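Go and See One in Person

I went to the open day at Nistevdale expecting to be sold something. I came home and bored my family with it through the whole of dinner, and the next morning I was still at it, so I may as well write it down.

Most of what people think about robots comes from short videos. I include myself. You see a machine do a backflip, or you see one fall off a stage, and depending on which clip you got that week you decide that they will take every job by Christmas or that the whole thing is a joke. Two hours in a room with one cured me of both opinions, and I think every town with a lab in it should be opening the doors the way Nistevdale did.

What struck me first was how slow it is. Jytte Hafstein, who ran the afternoon session, let long silences go by while the arm made up its mind. A man behind me sighed. Then it moved, and the sighing stopped, and I swear the entire row leaned forward together. There is something about a hand coming toward an object, at its own pace, a few feet from your knees, that no video has ever given me. You start rooting for it! A small boy next to me was whispering "go on, go on" and I was very close to joining him.

The second thing was what they chose to show. No dancing, no boxes stacked in neat towers. They gave it soft things, the sort of stuff you have lying around a living room. Somebody asked Halfdan Lykkegaard why they didn't start with something easier, and he said that a house is mostly soft things and he was tired of demonstrations held in houses with nothing in them. I wrote that on my hand. A mug has one shape. A shaggy heap of fringe has a new shape each time you touch it, and a grip that was fine a second ago is now a grip on a few loose strands — try picking up a long-haired cat by the idea of a cat.

I know the argument against all this. My friend Kári Vídalín made it on the drive home, loudly. Open days are theater, he says, and the public goes away charmed and knows no more than before. He has a point about the charm. But I did learn things. I learned that it missed, and that they let us watch it miss, and that the staff talked about the misses with more interest than the catches. I learned that each hand is a different bet on what a hand should be, and that people in the same lab disagree about which bet is better. Grímur Arnardóttir likes fingers. Jytte likes a plain gripper. They had this out in front of us, cheerfully, and it was the best part of the afternoon.

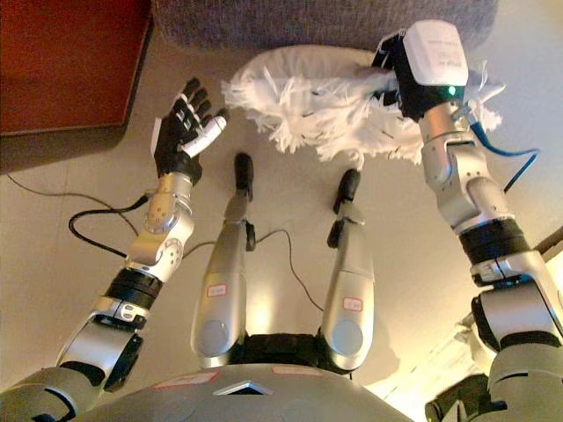

Opinion | Science & Town

A robot with four black fingers and a thumb on one arm and a boxy white gripper on the other is that disagreement made solid, and I love it for that. The gripper had the fluffy thing. The fingers stood open beside it. I wanted to stay until both sides had had their say.

So this is my plea to the labs: do it more often, and keep it as plain as this one was. Leave the cables on the floor. Skip the music. And to everyone else, when the next one is announced, get there early and sit near the front, on the left if you can, where the pillar isn't in the way.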